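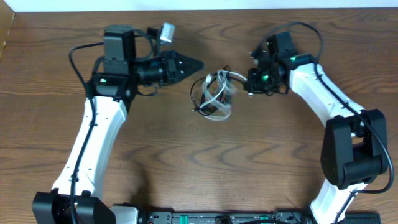
Payment Firm Kumine Moves License Application After Regulator Sets New Deadline

Kumine, which runs prepaid cards and business accounts, said Thursday it will apply for an electronic money license in a second country and will start moving part of its customer base there if the license is granted.

The company now works under a single license, issued in its home market of Uloswood. New rules there give payment firms 90 days to show that customer money is held at a bank separate from the one they use for their own costs. Firms that miss the deadline can keep serving existing customers but cannot open new accounts.

Kumine said it already keeps customer funds apart but that both accounts are with the same bank, Montes. It is in talks with 3 other banks and expects to sign with one of them before the deadline.

The rules cover 155 licensed firms. Most are small, and several have told the regulator that banks are slow to take them on as clients. The regulator said it would not extend the deadline but would look at cases where a firm can show a signed agreement with a bank.

Hosent, a rival that handles online transfers, said it met the requirement in March and has no plans to apply for a license elsewhere.

Kumine has 1,816 business customers. Their cards and account numbers will stay the same for now, the company said, and fees will not change. Customers whose accounts are moved will get a notice by email and can close their account free of charge before the move takes place.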